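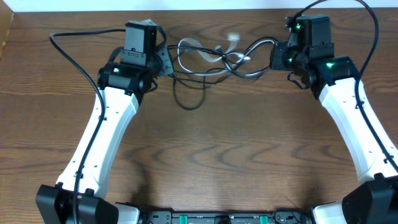

I have had the Vallix two-arm kit since March, and my dining table has not been a dining table since March either. Miketti sells it as a weekend build. Mine took 20 evenings, most of them spent with the cable guide, a document written by someone who hates cables.

The arms themselves are good. The joints feel solid, the white links look nicer than they need to, and the green lights make me feel I've accomplished something.

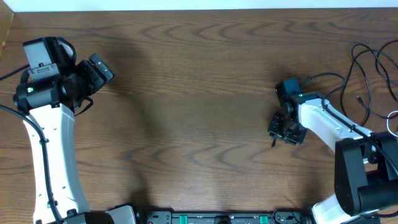 Left arm up, right arm down, cables wherever they like.

Thảo Đỗ has the Okabe set and says hers came with shorter leads. I've stopped asking her things.
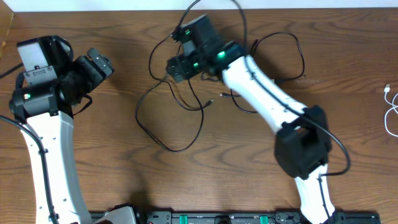
Should you buy one?

At $800, yes, if you own a second table. Support answered me in 2 days, politely, with a link to the cable guide.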